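共享工坊的分拣台总算开张了，我去凑了个热闹

先说结论：能用，慢，吵，但是大家都挺高兴的。

2月28日下午……不对，正经写新闻要把日子写全，那就是2021年2月28日下午，我们这个共享工坊里折腾了整整一个冬天的“杂物分拣台”第一次对成员开放试用。我本来只打算去还一把借了很久的角尺，结果在那儿站到天黑，鞋都没换，回家还被念叨了一顿。既然站都站了，就顺手给咱们这个小站写一条消息吧，没来的朋友也好知道进展。

项目的名字叫Clonero，是Socorro Usuga起的。我问她什么意思，她说没意思，念着顺口（她做的上一个东西叫Brevis，是个浇花的定时器，浇了两个星期就把她家阳台淹了，所以这回她特别强调，Clonero跟水没有任何关系）。跟她搭伙的是Sheyla Cuervo，管软件，也管记账。两个人从1月开始，每周过来两三个晚上，周末有时候也在，工坊群里经常半夜冒出一条“谁看见我的内六角了”，基本都是她们。

要干的事说起来特别简单：从一堆乱七八糟的东西里，一次拿起一件，放到另一个箱子里去。没了，就这么点事！可是做过的人都知道，这点事能把人磨疯。大小不一样，软硬不一样，有的反光，有的发黑，有的压在别的东西底下。人伸手一抓就走，根本不过脑子；换成机器，每一件都得先想好从哪儿下手、夹多宽、夹多紧、抬多高。Sheyla说她现在看家里的抽屉都会下意识地找抓取点，吃饭夹菜也会，挺吓人的。

机械臂是二手的，Socorro从一家叫Vermeulen的小公司手里收来的，对方清仓库，她去得早，砍价砍得也狠，最后连线缆和几包螺丝都一块儿拉回来了。运回来那天我也在，四个人抬，抬到门口才发现门槛旁边那块斜板让人借走了，于是又在外头等了半个钟头，冻得直跺脚。后来给它找位置、固定、走线、接急停，前前后后又是好些天。急停按钮一开始装在人够不着的那一边，试运行之前被老成员指出来，当晚就改了，这点我得表扬一下，改得真快。

说到固定，我得多讲两句，这是我唯一懂的部分。两只灰色的金属箱子一前一后摆在木头台面上，用夹具夹住。最早她们想用螺丝拧死，我说先别急，位置肯定还要动，先夹着。果然，光是开放试用前那一周就挪了两回。台面上还贴了蓝色胶带做记号，挪动以后照着记号摆回去，不用每次从头量。土办法，好使。 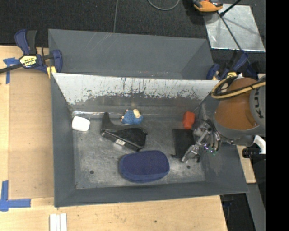
试用的规矩是这样的：每个人可以从家里带一件小东西来，往前面的箱子里一扔，看它能不能给你夹出来。有两条限制，一是不能带液体，二是不能带你舍不得的东西。第二条是Sheyla临时加上去的，据她说是吸取了某个陶瓷小鸟的教训，细节她不肯讲，我追着问了两遍也没问出来。

那天下午一共跑了100次抓取，这是她们事先定好的数，跑满就停，不管成绩好看难看。结果有12次没成。我觉得相当不错了，Socorro不太满意，她自己心里的线比这个高。没成的那些里面，最气人的是滑脱，夹是夹住了，抬到一半掉回去，围观的人就一起“哎——”一声，跟看点球似的。还有就是扁的东西，贴着箱底，夹爪的指头总差那么一丁点儿探不进去，刮得箱底吱吱响，我后槽牙都酸了。

有个小朋友（谁家的孩子我没问，大概上小学吧）看了半天，提了个建议：把箱子晃一晃，东西换个姿势不就好夹了嘛。两位主创互相看了一眼，Sheyla当场就掏出本子记下来了。晃箱子这个动作现在已经排进待办清单了，名字就叫“晃一晃”，署名要等问到那孩子叫什么再补上。如果家长看到这条消息，麻烦在群里吱一声！

也有人不买账。一位做木工的老哥抱着胳膊站在旁边看了很久，最后说，这活儿我两分钟就干完了，你们弄了一个冬天。Socorro说对啊，可是我晚上要睡觉，它不用。老哥想了想，问那它能不能帮我把螺丝按长短分出来。这个嘛，现在还不行，螺丝太小了，夹爪也不是为这个做的。不过他说要是哪天能行了，他愿意拿一张旧工作台来换，我在这里给他立个字据，到时候别赖账。

软件方面我是外行，听了个大概，照着转述，说错了别找我。她们用的视觉部分是Sheyla自己攒的，她给起了个名字叫Skavo，先认出哪些地方像是“一件东西”，再给每件东西打分，挑分最高的那个去夹。最头疼的是黑颜色的东西和反光的箱底，黑的看不清边，亮的又老是让它以为那儿有什么。她试过换灯、挪灯，还试过往灯上蒙一层烘焙纸，居然是烘焙纸最管用。我家里正好还有大半卷，已经捐出去了，这大概是我对本项目最大的技术贡献。

花销也有人问，我就一块儿答了吧。机械臂的钱是Socorro自己掏的，占了大头；夹具、胶带、木板这些走工坊的公共材料，Sheyla都有记账，想看的可以找她要。另外有20个成员在群里接龙凑了一笔小钱，买线、买接头，还买了一个新插排（旧的那个实在太松了，插头一碰就掉，早该扔）。眼下还缺一块像样的防护板，台子现在三面敞着，运行的时候只能靠拉绳子加上有人在旁边盯着。谁手里有闲置的透明板材，尺寸大一点的，请联系她俩，可以上门去拉。

接下来的安排：工作日白天台子不开，晚上只要她们两个有一个在场，就可以预约来试。没有她们在场的时候，请不要自己开机，也不要把手伸进箱子里捡东西，哪怕它看上去停着。急停旁边贴了说明，字写得很大，进门先看一遍。夹具也别借走啊各位，我知道工坊里好夹具抢手，可是那几把一松，台子就得重新对位，Sheyla会在群里一个一个地问，你躲不过去的。

下一步她们想试两件事。一个是“晃一晃”，一个是给夹爪的指头加一层软的东西，看滑脱能不能少一点。候选材料有自行车内胎、硅胶锅垫，还有某位成员贡献的旧洗碗手套，洗没洗过存疑。我个人押内胎，木工老哥押锅垫，赌注是一顿楼下的炒面，加蛋。

哦对了，那把角尺我还是忘了还，又原样背回家了。下次去试内胎的时候一定还，挂回墙上左数第二个钩子，等着用的朋友再忍几天。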